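Simulated fader task: setup notes for the Trarnus student club

Work through these steps before you record any runs. The task is to move the channel sliders on the mixer panel to set positions with the two-finger gripper, entirely in simulation.

1. Load the Trarnus scene and reset the arm to its home pose.

2. Check the panel's orientation from the current viewpoint. The channel labels are 1 to 6 plus M for the master. Write down which way they run before assigning slider indices.

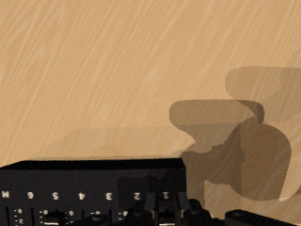 Mixer panel on the table, channel labels M and 6 to 1.

3. Enter the target position for each slider in the config file. Use the index, never the left-to-right order on screen.

4. Set the episode limit to 2,330 steps. Shorter limits end the run while the gripper is still retracting.

5. Lower the gripper with the fingers open. Centre it over the handle, then close. Keep the travel parallel to the slot; sideways force will colour the contact log with false hits.

6. Open fully before raising the arm.

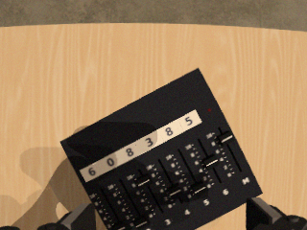 Jucélia Cordeiro: Step 5 worked for me only after I halved the approach speed. At the default I had up to 14 false contacts in a run, mostly on the neighbouring handle.

The default speed is set in the controller file. Save your own copy before editing it and put your initials in the file name.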